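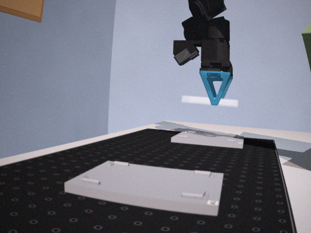 Levente Vass thinks the second batch of hide glue was cooked too long, and after today's breaks I agree with him. His note in the margin of the last entry says the pot sat on the heat right through lunch, and that he would throw it out and start over before blaming the granules.

Thursday, glue joints, continued

Started at 8 with the maple offcuts from the Neltden order. Planed the faces, no sanding. Mixed fresh glue one part granules to two parts water by weight, left it to soak while I cut the test blocks. Warmed it in the double pot and kept the lid on. Took it off the heat as soon as it ran off the brush in a string without beading.

Clamped six pairs from the fresh pot and six from Levente's old pot. Same clamps, same spot on the bench by the window. Arlo timed the open time on each, 40 seconds from brush to clamp. Two of the old-pot pairs had already skinned over by then and I clamped them anyway.

The blocks glued on Monday were ready, so we broke those in the afternoon. Those were all from the old pot. Most let go along the glue line with very little wood on the other face. The best one held to 407 pounds and then went with a bang. I had hoped for 800, going by what Emese got in January with the Calimlim granules, but she was using beech and a longer clamp time, so it isn't a fair match.

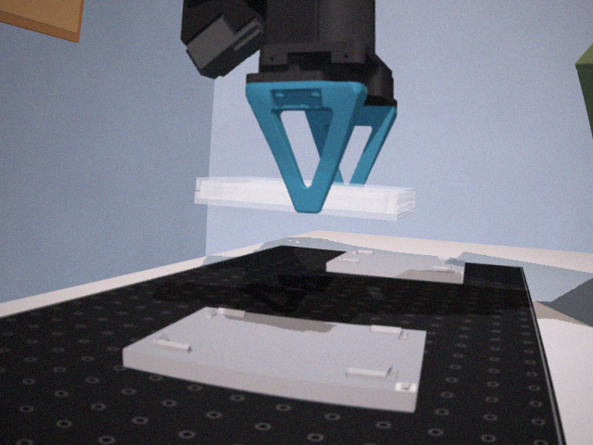 To do before the next round

1. Break today's pairs once they have had the same drying time as Monday's. Fresh pot first.

2. Repeat with beech. There is a short board behind the Eltness crates – ask Tibor before cutting it.

3. Warm half the blocks before gluing. The shop is cold in the mornings and I suspect the glue gels on contact. The squeeze-out on the first pairs today was lumpy, later ones were smooth.

4. Write the cook time on the pot lid in pencil. Anything past two hours gets dumped.

5. Máté wants to try a pinch of urea to stretch the open time. Fine by me, but in its own jar with a label, and not on the Clekham chairs until we have numbers for it.

The old pot is in the fridge for now. Don't use it for repairs.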